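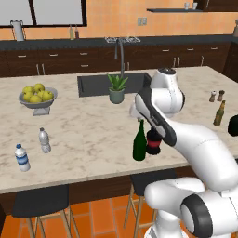
A marble-topped kitchen island with a dark green glass bottle on the counter.

Call for participants: how households in Ellwood and Flukby write down what they cook

By Jovita Bañuelos
Apr 17, 2025
7 min read

Plirnance is looking for 20 households to take part in a study of home recipes and how they are kept. We want to hear from people who live in Ellwood or in the Flukby district and who cook at home at least a few nights a week. You don't need to be a good cook. You don't need to own a recipe book either, and some of the people we most want to talk to have never written a recipe down.

The study is paid. Interviews run from the end of May until the last week of August.

What the study is about

Plirnance is a small archive of everyday writing. We hold shopping lists, household account books, garden diaries, letters to landlords and a large number of recipe cards. The recipe collection currently stands at 2,375 items, nearly all of it donated after somebody died or moved into care. By the time a card reaches us, the person who could explain it has usually gone. We have cards that say "bake as for Jean's" and cards that give a list of ingredients with no method. One says only "the usual, but more".

We can catalogue the paper, the ink and the handwriting. We can't catalogue what the cook knew and left off. This project is an attempt to record that part while the cooks are still here and using the recipes.

It is also an attempt to record how people do it now. A recipe might be a screenshot, a text message from a sister, a link that no longer works, a page torn out of a supermarket magazine, or a pencilled change beside a printed recipe. Those things rarely get donated to an archive. We would like to know where they are kept, who else in the house can find them, and what happens when the phone is replaced.

Who can take part

We are recruiting by household. A household can be one person living alone, a family, a couple, a share house, or grandparents and grandchildren under one roof. You can apply if:

- your main home is in Ellwood or the Flukby district
- at least one adult in the household is willing to be interviewed
- you have lived at your current address, or somewhere else in the district, for a year or more
- you are happy for us to see and copy a small selection of your recipes, in whatever form they take

Interviews can be held in English or Spanish. If you would be more comfortable in another language, put it on the form and we will try to find an interpreter before we offer you a place. Please don't rule yourself out on that account.

We already have good coverage of cakes and biscuits. We are short of nearly everything else. In particular we would like to hear from people who:

- cook for someone with an allergy or a medical diet and have had to rework family dishes
- learned to cook as adults
- cook mostly outdoors, or in a caravan, shed or shared kitchen
- make preserves, pickles or cured meat each year
- work nights or rotating shifts and cook at odd hours
- cook from recipes in a language they don't read well

Children are welcome to join in during the visits. We won't interview anyone under 18 separately, and we won't publish a child's name.

What you would be asked to do

There are two interviews, with a recipe diary in between.

The first interview is at your home or at our reading room in Ellwood, whichever you prefer. It takes an hour and a half. We will ask how you learned to cook, what you make often, where your recipes are kept and who you have got them from. We will ask you to pick out a few that matter to you and tell us about them. With your permission we record the sound of the conversation. We don't film.

After that we leave you with a diary for four weeks. Each time you cook from a recipe, or change one, you write a line or two about it: what you made, where the recipe came from, what you did differently. A line like "used yoghurt, no cream in house" is exactly what we are after. If you cook the same three dinners every week, write them down every week. You can fill in the paper diary or send voice messages and we will type them up.

The second interview is shorter and goes through the diary with you. At that visit we also copy the recipes you have chosen. Copying is done in front of you with a portable scanner and nothing leaves your house. For recipes on a phone or tablet, you send them to us yourself. We don't need to handle your device or have any of your passwords.

Some households will be asked whether they would like to cook one dish while we take notes. This is optional, and saying no has no effect on the rest. Please don't clean up for us.

Payment and costs

Each household receives a $2,375 share of nothing more complicated than a gift card? No. Payment is by bank transfer, in two equal parts, one after each interview. The amount is the same for every household, however many people live in it, and it is set out in the offer letter so that you can see it before you agree to anything. If you withdraw after the first interview you keep the first payment.

We pay bus fares or mileage if you come to the reading room. If you need to arrange care for a child or a relative so that you can take part, talk to us first and we will cover it. We also pay for ingredients if you choose to cook for us, so keep the receipt.

The payment may count as income if you receive a benefit or pension. We can give you a letter stating what was paid and when, but we can't advise on your own situation.

What happens to the material

You decide this, item by item, at the end of the second interview. Each recipe, recording and diary can be:

- open, meaning anyone can consult it in the reading room and online
- open in the reading room only
- closed for a period you choose
- returned or deleted

You can use your own name, your initials or a made-up name. You can change your mind about any item until the collection is catalogued, and we will write to you a month before that happens. After cataloguing we can still close an item, but we can't call back copies that readers have already made.

Donating a copy doesn't give us your recipe. You remain free to publish it, sell it, enter it in the show or refuse to give it to your brother-in-law. If a recipe came from somebody else who is living, we ask you to check with them before making it open. Recipes copied from published books are a separate matter. We will note the title and page and record your changes, but we won't put the printed text online.

Kostwood, the regional publisher, is paying for the printing of a booklet drawn from the study. Being in the booklet is a separate choice with its own form. Kostwood has no access to interviews or diaries and won't be given your contact details.

How households will be chosen

The places aren't first come, first served. We will read every form after applications close and choose a mix of household types, ages and kinds of cooking, with both Ellwood and the outlying parts of Flukby included. We expect to turn down some people whose recipes are very interesting. With your agreement we will keep your details on a reserve list until the end of August and then delete them.

How to apply

Fill in the short form, which is available from the Plirnance reading room desk, on our website or by post on request. It asks for:

- your name and the best way to reach you
- your suburb or locality (we don't need a street address yet)
- who lives in the household, in general terms
- a few sentences on what you cook and how you keep track of it
- any access, language or dietary matters we should know about

Don't send recipes with the form. We have no way to return them safely and we would rather see them where they are normally kept.

If forms are a nuisance, phone the desk and one of us will take your answers down. You can also apply on behalf of a parent or neighbour as long as they know you are doing it and will speak to us themselves before a place is offered.

Applications close on the last working day of this month. Everyone who applies will get an answer, by phone or letter, in the first half of May.

Common queries

My recipes are all in my head. That is fine. We will write one or two down with you if you would like a copy for yourself.

My partner cooks and I don't. Your partner needs to be the one interviewed, but we would be glad to hear from you as well. People who eat the food often remember the changes better.

I have a box of my late mother's cards and I don't cook from them. For this study we need recipes in use. We do accept donations of older material all year, so ask at the desk for the donations sheet.

We are renovating and have no kitchen until winter is over. Apply anyway. Whatever you are cooking on in the meantime is of interest.

Can I see the questions first? Yes. They are sent out with the offer letter, and you can cross out any you don't want to be asked.

Enquiries about the study should be marked for Jovita Bañuelos, care of the Plirnance reading room, Ellwood.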